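Section 4. Setting Up a Tournament Bracket

Prandance Scorekeeper lets you build a bracket before the field is final and fill in the teams later. You need an administrator login and a season file that is already open. If you have not created a season file, go back to Section 3.

4.1 Create the bracket

1. From the main menu, select Events, then New Bracket.
2. Type a name for the bracket. Names can be up to 40 characters long.
3. Choose Single Elimination or Double Elimination. The format cannot be changed after the first score is entered.
4. Enter the number of teams. Byes are added to the first round automatically and go to the top seeds.
5. Select Save Draft.

Note: A draft bracket is visible only to administrators. Coaches and scorers will not see it until you publish. 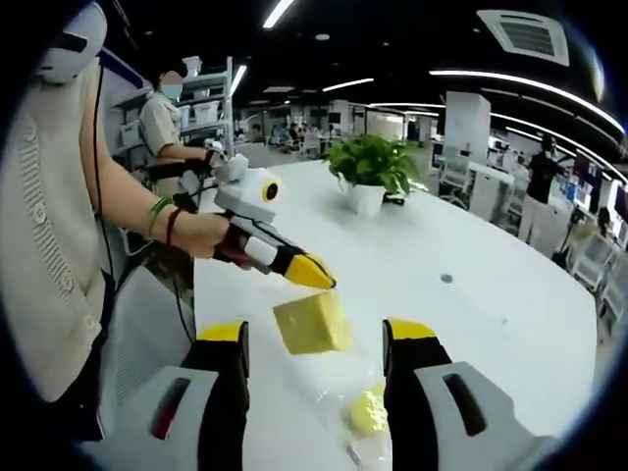
4.2 Add and seed the teams

1. Open the draft and select Teams.
2. Check the box next to each team you want to include. Teams with an incomplete roster are shown in gray and cannot be checked.
3. Select Seed by Record to use regular season results, or Seed by Hand to drag the teams into order.
4. If two teams have the same record, the program looks at head-to-head results first and then point difference. To use a different tiebreaker, open Settings and select Tiebreak Order.
5. Select Lock Seeds.

Caution: Unlocking seeds after games have been scheduled clears all game times and court assignments. Print the schedule first if you need a copy.

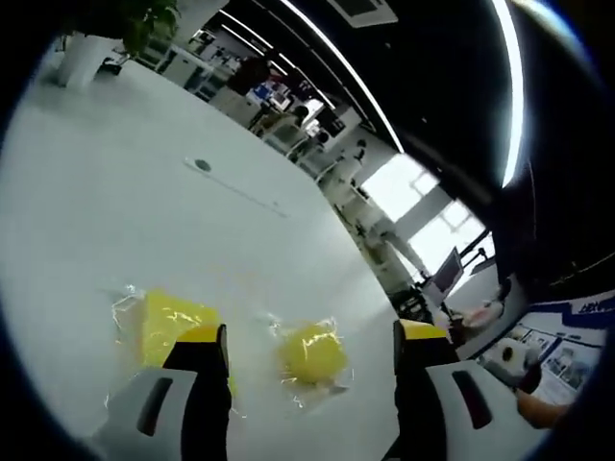
Francine Charbonneau

4.3 Assign courts and times

1. Select Schedule, then Courts. Add each court by name, such as Cundon Main or Cundon East.
2. Set the game length and the gap between games. The default gap is 22 minutes and can be changed for each court.
3. Set the earliest start time for each day.
4. Select Fill Schedule. Games that do not fit are listed in red at the bottom of the page. Add a court or an extra day and select Fill Schedule again.
5. To move a single game, drag it to an open slot. The program will not let you place a team in two games at once.

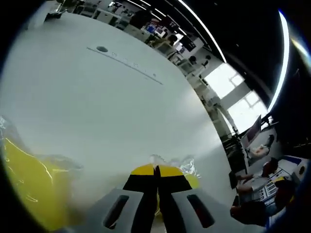 4.4 Publish

1. Select Preview and check the team names, times and courts.
2. Select Publish. Coaches receive a message with a link to the bracket.
3. To correct a mistake, select Edit Published. Small changes such as a court name appear right away. A changed start time sends a new message to both teams.

Note: Scores entered at the table show on the bracket when the scorer selects Final. For scorer logins, see Section 5.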